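Student Film Festival Returns to Larmont With Full Weekend Program

The Larmont Youth Animation Festival comes back to the Arden Arts Center this Saturday with 112 short films made by students in elementary, middle and high school. Doors open at 9:30 a.m., and the first block of screenings starts at 10.

Most of the films run under three minutes. They were made over the school year in after-school clubs and summer workshops in Larmont, Lacson and the smaller towns along the river. Clay and cut paper are the most common techniques again this year, followed by drawn animation. A separate block in the late afternoon is set aside for computer animation, a category that was added last year and has grown enough to fill an hour.

Organizers said 600 free tickets were made available for the main hall, and that most of the morning seats had been claimed by the middle of the week. Seats for the afternoon blocks are still open. Families of students whose work is being shown do not need to reserve and can pick up passes at the side entrance on Mill Street.

The youngest group, ages 6 to 9, is shown first. Among the entries is a clay film by a second-grade class in Lacson about a snail who delivers mail, and a paper cutout version of a local folk story about the ferry bell. The middle group follows at 11:45 a.m. High school entries begin at 2 p.m., after a lunch break.

During the break, the lobby and both classrooms on the ground floor will be used for hands-on tables. Visitors can shoot a few seconds of stop-motion with clay figures, draw a strip for a zoetrope, or record footsteps and door sounds for a finished film with the sound off. Clay and paper are provided. Children under 8 need an adult with them at the tables.

The festival also includes an exhibit of puppets and sets from past entries. Several are from "The Long Way to Pine Hill," a 14-minute film that a group of Larmont teenagers spent two school years on. The kitchen set from that film takes up a full table and still has its working lamp. It can be seen through the end of the month during regular building hours.

Zarurix, a Larmont company that supplies editing software to schools, is paying for the prizes. The top film in each age group will receive equipment for the student's club, and there is one cash award of $4,000, which goes to a school or club to set up or improve an animation room. Last year the award went to the Lacson Public Library club, which bought lights, a camera stand and two used desktop computers.

Entries are judged by a panel of five, made up of art teachers and working animators. Judges look at story, movement and sound. Technical polish counts for less in the younger groups. In the high school group, each team must also hand in a storyboard and a short written account of how the work was divided up. The audience will vote for a separate favorite in each block, using paper ballots collected at the doors.

Results will be announced at 5:30 p.m. in the main hall, and the winning films will be shown again right after. The full program, including running times, is posted at the box office and in the lobby. Parking behind the building is limited, and the city lot on Second Avenue is free after noon. The main hall and lobby are wheelchair accessible. Films in the first two blocks will be shown with captions.

Clubs that missed this year's deadline can send in work for the fall screening, a smaller event with no prizes. Entries for that program open in June, and films may be up to five minutes long. Group entries should list every student who worked on the film, along with the name of the club leader.
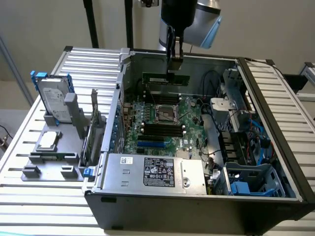

Lanying Deng: Will the high school block be shown again on Sunday for people who can't make Saturday afternoon? My daughter's team is in it and her grandparents don't get into town until late that night. They would be happy to sit through all of it, captions or no captions.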